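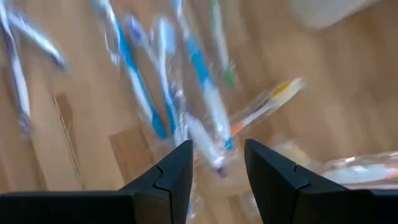 Slide 2. Biofilm starts with attachment. Single cells settle on a wet surface, most leave again, and a few stay and begin to produce matrix. Stress that the surface matters less than the water film on it. Toothbrushes in clear plastic packaging, as on the slide, are the day-zero case: the count only becomes interesting once the packet is opened and the bristles are in use. Do not say "sterile" – packaged and sterile are different claims.

Slide 3. Sampling at the Arneck site. 1251 swabs, taken over 11 weeks, all read on the same plate reader. Mention that the Notell protocol was changed in March and that earlier plates were left out. Pause for questions on method. 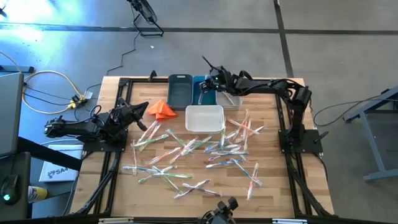
Work surface, with a row of containers along the top.

Slide 4. Detachment. Clumps break away under flow and carry matrix with them, so they survive rinsing better than single cells. Spin speed for the recovery step was 3000 rpm. Keep this to two minutes. 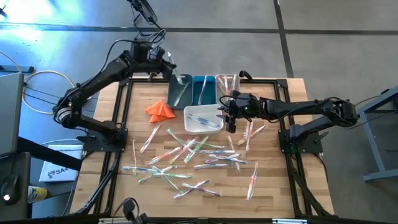

Ottilie Farrant
Research microbiologist, Paquette Laboratory

Slide 5. Limits. Plate counts miss cells that are alive but will not grow on agar. Staining gave higher totals – show the second graph, then go back to the first.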